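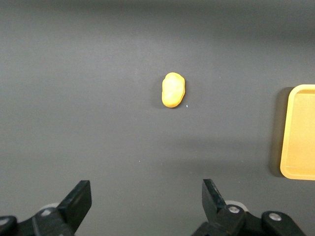
Small, yellow and lumpy: the potato shape at its simplest.

My grandmother kept her potatoes in the bathtub. She had a perfectly good shower down the hall, so the tub in the back bathroom was given over to burlap sacks from October until the sprouts got the better of them, and if you were a kid in that house you learned to brush your teeth with the smell of dirt coming up behind you. I thought everybody's bathroom smelled like that.

I've been thinking about the tub a lot this year because I finally planted potatoes of my own, at the age when most people are giving up on their knees. I have a strip of ground beside the garage that gets sun until four in the afternoon, and for years it grew nothing but a hose. Last January I got a catalog in the mail from Boros, a little seed company I'd never ordered from, and it had 307 things in it, and I read it in bed like a novel. Beans I could take or leave. But the potato pages! There were purple ones and pink ones and long knobby ones that looked like somebody's toes, and I sat there with a pen circling until my husband asked if I was planning to feed a regiment.

I got it down to four kinds. Two were sensible and two were for looks.

Now, I'd always had the idea that you just put a potato in the ground and more potatoes happen, and I'm pleased to report that this is pretty much the deal. You can cut the seed potatoes into chunks if they're big, as long as each chunk has an eye or two on it. You let the cut sides dry for a day or so. Then in they go, eyes up, a few inches down, and you wait, and it rains, and you wait some more, and you go out in your robe with coffee to stare at mud. Mine took so long I dug one up to check on it. (Don't do that. It was fine until I did that.)

Then the leaves came, all at once it felt like, dark and crinkled and kind of tough looking, and the hilling started. Hilling is where you pull dirt up around the stems as they grow, so the potatoes stay buried and don't turn green in the sun. Everyone has an opinion about hilling. My neighbor uses straw and thinks dirt is for suckers. The man at the feed store uses dirt and thinks straw is a hotel for mice. I used dirt on one side and straw on the other and had mice in both.

My grandmother would have hated the straw, I think. She was a dirt person in general. She planted in a field behind the house that my grandfather turned over for her every spring, and she hilled with a hoe that had been sharpened so many times the blade was the size of a playing card. She never once wore gloves. When the new potatoes were ready she'd reach in under the plant with her bare hand, feel around, and steal a few without pulling the whole thing up - she called this "robbing" - and we'd have them that night with butter and dill and way too much salt.

I tried robbing in July. I'm sorry to say I don't have her hands. I pulled up half a plant, said a word, and shoved it back in the ground as if it might not notice. But I did come away with six potatoes, none of them bigger than an egg, and I boiled them whole in their skins and ate them standing up at the stove. I didn't save any for anybody. The skins were so thin they rubbed off with a thumb.

If you've only ever had potatoes from a bag, and that was me for thirty-some years, it's hard to explain the difference without sounding like one of those people. They taste more like something, is the best I can do. A little sweet, a little like the ground. You stop wanting to bury them in cheese. Well, you want to less.

The big dig came after the tops had died back and flopped over. I'd read that you should leave them a couple of weeks after that so the skins toughen up, and I lasted nine days. I used a fork and stabbed plenty, so those went straight into soup. The rest I counted as I laid them out on newspaper in the garage: 73 potatoes from one skinny strip of ground. The purples did best. The toes did worst and were a nightmare to scrub, and I'll be planting them again anyway.

As for keeping them, you want somewhere dark and cool with some air moving, and away from the onions. I don't have a cellar. I tried the hall closet and it was too warm, and I tried the garage and remembered the mice. So a few weeks ago I stood in the doorway of our downstairs bathroom, the one with the window that won't quite shut, and had a good long look at the tub.

My husband says no. The catalog should be here again in January, and I've got the pen ready.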